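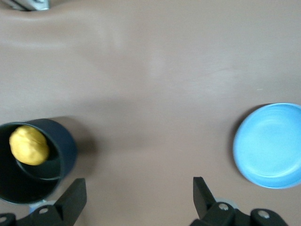 Leopold Moser keeps a foil stamping press in the back half of his shop in Plokovley, and he will talk about it for as long as you let him. I let him for most of a Monday. The shop is called Hunden, it makes presentation boxes and slipcases for small publishers, and it still does by hand a surprising amount of what bigger plants gave up years ago. The worktables are where you notice it first. One has a plain taupe-brown top, matte and without a mark printed on it, with a pale patch of light near the middle, and Moser likes that kind of quiet color under his hands when he is judging foil. A shiny surface throws glare back at you, he says, and then you start seeing flaws that aren't there (and missing the ones that are).

Foil stamping sounds simple. A heated metal die comes down on a ribbon of foil, the foil sticks to the cover, and up comes a title in gold. What I loved learning is how much can shift inside that one second! Cloth wants more pressure than paper. Coated stock wants less heat. Leather has moods. Moser keeps a notebook of settings going back to his first November in business, and half the pages are about one stubborn green cloth.

The job on the press during my visit was a run of 300 slipcases for Funex, a publisher of mountain maps, with a fine contour line wrapping over the spine. Lines that thin like to fill in. Telma Riquelme, who cuts the dies, had already made 3 versions, each a hair more open than the last, and she laid the test pulls out side by side so I could see the difference. The first was muddy. The second was nearly there. The third was so crisp I wanted to take it home.

Riquelme came to the trade from jewelry, and it shows in how she works – loupe first, ruler second. She cleans up the corners of every letter with a hand graver, even on dies that arrive from the engraver looking finished. "A lowercase e will tell on you," she told me.

The biggest order the shop has ever taken was 3,960 boxes for the Bühler collection of piano scores. It took six weeks, and Moser still has a spare on the shelf by the door. He took it down, tipped it toward the window and ran a thumb over the lettering. There's a slight dip you can feel before you see it.

They're trying a matte white foil next, on dark gray board. Riquelme thinks it will need a second hit. Moser thinks one is plenty – they have a lunch riding on it.

Last updated: July 2, 2018

6 comments | 300 shares

Back to top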